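Clearing a Dropped-Part Fault on the CPU Handling Cell

Applies to: Umgate gripper with the Keskin controller, software from February 2023 or later.

The dropped-part fault comes up when the gripper thinks it has lost the processor between pickup and placement. The arm stops where it is and the fingers keep their last position. In most cases the processor is still there, held crooked.

Before you start

Press the stop button and wait for the status light to go steady red. Don't reach under the gripper while the light is blinking – the fingers can still close. Put on a wrist strap and set out an antistatic tray.

Clearing the fault

1. Open the Faults page and write down the code and the finger position.
2. Switch the controller to Manual.
3. Hold the tray under the fingers, with your other hand on the pendant.
4. Open the fingers in small steps until the processor drops into the tray. Don't pull it out by hand.
5. Check the underside and corners of the processor. If anything is bent or chipped, bag it and tag it.
6. Close the fingers fully and compare the reading with the one on the setup sheet.

If the closed reading is off by more than 300 counts, the finger has slipped on its linkage. Tighten the finger screws, run the Home routine and check the reading again. If it's still off, stop here and swap the finger set.

Testing the grip

Load a scrap processor and run the Slow Place program. The cell at Detby was set to a closing speed of 400 when the faults began, and dropping it to 300 stopped most of them. Watch the approach to the fixture from the wrist camera view.
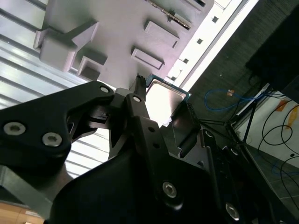 Keep one hand near the stop button for the first few cycles. If the processor shifts in the fingers as the arm slows down, clean the finger faces with alcohol and let them dry before trying again.

After a clean run, switch back to Auto and reset the fault counter. Finger pads are due for replacement every 2,000 cycles – log the change on the maintenance page.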